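How to sort out a tangle of cables on a wooden table

A wooden table is a good place to deal with cables. It's flat and wide, and dark cords show up well against the grain. It also scratches, so a bit of care at the start saves a sanding job later. The method below takes 30 minutes for an ordinary bundle and needs nothing you don't already have in the kitchen drawer.

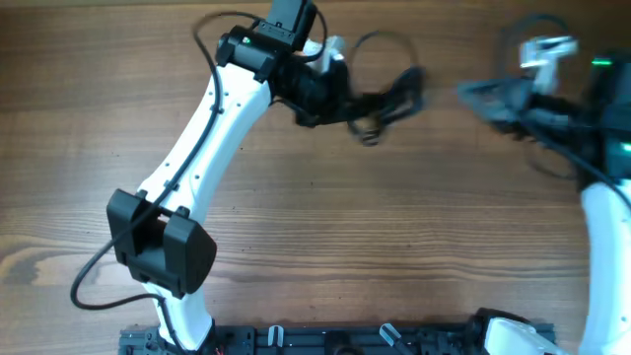 By Mirjam Claeys
Filed under: Home and Workbench
Reading time: 4 minutes

What you'll need

A soft dry cloth
A second cloth, slightly damp
Reusable hook-and-loop ties (I use the Flirnik ones, 300 mm long, but any will do)
Masking tape and a pen
A shallow box or tray

Step 1: Unplug and clear

Switch everything off at the wall before you pull out a single plug. Wipe the tabletop with the dry cloth first. Grit under a cable will mark the finish once you start dragging things about. Go with the grain, and get right into the corners.

Leave anything heavy where it is and work beside it. If a cable is clipped or screwed to a piece of equipment, leave that end attached and only tidy the free length.

Step 2: Find the ends

Don't start in the middle of the knot. Find a plug, put a flag of masking tape just behind it, and write what it belongs to. Do the same for every end you can reach. Black cables all look alike after ten minutes, and you'll be glad of the labels when you put it all back.

Step 3: Open up the loops

Lay the bundle down and spread it gently with flat hands until the loops lie side by side. Pulling on one end only tightens whatever is in the centre. Push slack towards the knot, lift the top loop off, and set it to one side.

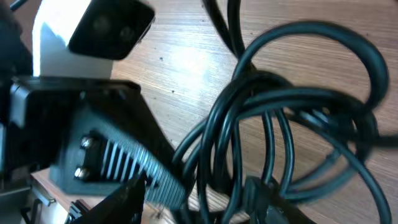 Work from the biggest loop down to the smallest. Plugs are what usually catch, so pass each one back through the loop it came from and don't try to force it. If a cord has taken a set and keeps springing back into a curl, leave it flat in a warm room overnight.

Check each cable while you have it straight. Run it through your fingers and feel for flat spots, nicks or stiff patches. A damaged mains lead should be thrown out. Tape isn't a repair.

Step 4: Coil and tie

Coil each cable loosely, about as wide as a saucer for thin ones and a dinner plate for thick ones. Give it a half twist with each turn so it lies flat. Tie it once, near the plug, firm enough to hold but with room to slide a finger under. Avoid rubber bands. They perish and stick to the jacket.

Step 5: Finish the table

Go over the wood with the damp cloth, then the dry one. Old cables can leave a tacky grey line, and a drop of dish soap in warm water shifts it. On an oiled top, test somewhere out of sight first. I re-oil mine every March.

Spare cables go in the tray with their labels facing up. Anything you can't put a name to goes in a bag marked with the month, and if it's still there next year, take it to e-waste. In Joltisville the drop-off is behind the Ashby Street depot, open Monday mornings.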